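Mudholm 지역사 기록실입니다. Woltadside 나루와 증기 도선의 운영 경위를 정리하여 이 타래로 안내드립니다. 그동안 접수된 문의 가운데 노선의 위치와 폐지 사유에 관한 내용이 많아 해당 부분을 비교적 자세히 다루었습니다.

도선이 다니기 전 Mudholm 남쪽 주민이 강을 건너려면 상류의 석교까지 올라가거나 개인이 부리는 거룻배를 이용해야 했습니다. 거룻배에는 정해진 운임이 없었고, 물살이 센 봄철에는 뱃사공이 운항을 거절하는 일이 잦았다고 교구 회의록에 적혀 있습니다.

정기 도선을 청원한 문서는 두 건이 남아 있습니다. 첫 번째 청원서는 강 북안의 제재소 인부들이 제출한 것이며, 말미의 서명이 200명에 이릅니다. 글을 쓰지 못하는 인부는 십자 표시로 서명을 대신하였고, 대필자의 이름이 그 옆에 기재되어 있습니다.

두 번째 청원서는 Wanigasekara로의 상인들이 냈습니다. 이쪽은 통근보다 화물을 앞세웁니다. 장날에 채소와 달걀을 실은 수레가 석교를 돌아오느라 오전 장을 놓친다는 내용이며, 수레를 실을 수 있는 평저선을 요구하고 있습니다.

의회는 두 청원을 함께 심의하였으나 첫 회기에는 결론을 내리지 못하였습니다. 쟁점은 선착장의 위치였습니다. 제재소 측은 굽이 아래쪽을, 상인 측은 Wanigasekara로 끝의 돌계단을 주장하였고, 양측이 원한 지점은 강변을 따라 300미터 떨어져 있었습니다.

최종적으로 채택된 곳은 돌계단 쪽입니다. 측량 보고서는 굽이 아래의 강바닥이 해마다 토사로 얕아진다는 점을 근거로 들었습니다. 제재소 측의 반발이 있었으며, 의회는 북안 선착장에서 제재소 정문까지 자갈길을 내는 조건으로 이를 무마하였습니다.

운영권은 Zustance 여객조합이 맡았습니다. 조합은 이미 하류에서 석탄 바지선을 운항하고 있었고, 기관사를 따로 고용하지 않아도 된다는 점을 입찰서에서 강조하였습니다. 입찰서 원본은 습기로 하단이 손상되어 금액 부분을 판독할 수 없습니다.

첫 운항은 5월에 이루어졌습니다. 지역 신문은 선착장에 악대가 나왔다고 보도하였으나, 조합의 지출 장부에는 악대에 관한 항목이 없습니다. 의회나 상인들이 비용을 부담하였을 가능성이 있으며 이를 확인할 수 있는 자료는 아직 찾지 못하였습니다.

첫 배의 이름에 대해서도 기록이 엇갈립니다. 신문에는 ‘Woltadside호’로 나오고, 조합의 수리 장부에는 ‘일호선’으로만 기재되어 있습니다. 기록실은 두 명칭이 같은 배를 가리키는 것으로 보고 있습니다. 보일러 교체 시기가 양쪽 자료에서 일치합니다.

정원은 50명이었고 수레는 한 번에 두 대까지 실을 수 있었습니다. 수레가 실리면 승객 정원이 줄어드는 규정이 있었으나 장날에는 잘 지켜지지 않은 듯합니다. 감독관이 조합에 보낸 경고 서한이 여러 통 남아 있고, 조합의 답신은 한 통뿐입니다.

운항 시간은 계절에 따라 달랐습니다. 여름에는 오전 5시에 첫 배가 떴고, 겨울에는 해가 뜬 뒤에야 운항을 시작하였습니다. 안개가 짙은 날에는 양안에서 종을 쳐 위치를 알렸습니다. 북안의 종은 이후 학교로 옮겨졌다고 전해지나 현재 소재는 불분명합니다.

운임표는 세 차례 개정되었습니다. 가장 큰 논란은 자전거 요금이었습니다. 처음에는 손수레와 같은 등급으로 분류되어 승객 한 사람의 요금보다 비쌌고, 제재소 인부들의 항의로 다음 개정에서 별도 등급이 신설되었습니다.

승무원에 관한 자료는 많지 않습니다. 급여 대장에는 성만 적힌 경우가 대부분이며, 같은 성이 이어지는 것으로 보아 한 집안에서 대를 이어 근무한 사례가 있었던 것으로 추정됩니다. 가족 중 도선에서 근무하신 분이 계시면 기록실로 연락해 주시기 바랍니다.

도선의 쇠퇴는 다리 때문이라고 알려져 있으나 장부를 보면 사정이 조금 다릅니다. 승객 수입은 다리가 놓이기 전부터 줄고 있었습니다. 제재소가 야간 작업을 중단하면서 저녁 배의 이용객이 먼저 빠졌고, 조합은 이듬해 저녁 운항을 단축하였습니다.

화물 수입은 비교적 오래 유지되었습니다. 상인들은 다리의 통행료가 도선의 화물 운임보다 비싸다는 이유로 도선을 계속 이용하였습니다. 통행료가 폐지된 뒤에야 화물도 다리로 옮겨 갔으며, 조합은 그해 말 의회에 운영권 반납 의사를 통보하였습니다.

의회는 운영권 반납을 승인하면서 북안 선착장의 목조 대합실을 인수하였습니다. 대합실은 한동안 강변 관리 창고로 쓰이다가 철거되었습니다. 남안의 돌계단은 지금도 남아 있으며, 수위가 낮은 날에는 계선용 쇠고리를 볼 수 있습니다.

돌계단 아래쪽은 이끼가 두껍고 난간이 없습니다. 현장을 방문하시는 분은 위쪽 산책로에서 관람해 주시기 바랍니다. 쇠고리에 밧줄이나 소형 보트를 매는 행위는 금지되어 있습니다.

기록실이 소장한 도선 관련 자료는 모두 19점입니다. 청원서, 측량 보고서, 수리 장부, 급여 대장, 운임표와 서한이 포함되며 열람은 사전 신청제로 운영합니다. 손상이 심한 입찰서는 원본 대신 복제본으로 제공합니다.

열람을 원하시는 분은 신청서에 자료명과 이용 목적을 기재하여 제출해 주십시오. 장부류는 크기가 커서 한 번에 한 권씩만 내어 드립니다. 필기구는 연필만 사용하실 수 있고, 촬영은 담당자의 확인을 받은 뒤 플래시 없이 하실 수 있습니다.

급여 대장의 판독과 색인 작업은 Janaka Begum 기록연구사가 담당하였습니다. 색인은 성씨순으로 되어 있으며, 표기가 여러 가지인 성은 대장에 적힌 그대로 두고 상호 참조를 달았습니다. 오기로 의심되는 부분도 원문을 수정하지 않았습니다.

앞서 게시한 안내에서 Wanigasekara로의 돌계단을 ‘북안’으로 잘못 표기한 바 있어 바로잡습니다. 돌계단은 남안에 있으며, 제재소와 목조 대합실이 있던 곳이 북안입니다. 지적해 주신 분께 감사드립니다.

옛 승선권, 선착장 사진, 운임표 사본을 가지고 계신 분의 제보도 받고 있습니다. 기증이 어려우신 경우 기록실에서 스캔한 뒤 원본을 바로 돌려드립니다. 자료의 입수 경위를 아시는 대로 함께 적어 주시면 정리에 도움이 됩니다.

다음 타래에서는 Zustance 여객조합의 석탄 바지선과 하류 부두를 다룰 예정입니다. 바지선 관련 장부는 도선 장부와 함께 묶여 있던 것을 분리하여 정리하는 중이며, 일부 항목은 어느 쪽 선박의 지출인지 아직 구분되지 않았습니다.
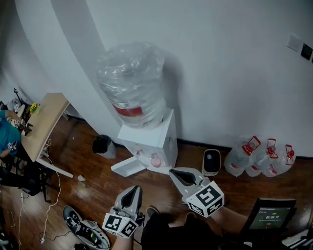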